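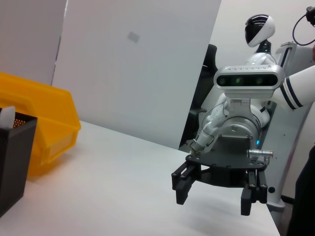
Sympathy work, cold room notes, 7/23/18

Toller order for the chapel went out as two standing sprays and a casket spray. Used 85 white stocks and 59 lisianthus. Lecomte sent the lilies too tight again, so I cut the stems at a slant and stood them in warm water overnight. Most had opened by morning, a few still green.

Foam: the Kevier blocks take longer to soak than the old ones. Let them sink by themselves, don't push them under or you get dry spots in the middle.

Ribbon is down to 63 metres. Trellier want their wreath card in black ink, no gold. Still to do: wire the ivy, ring the chapel about the side door.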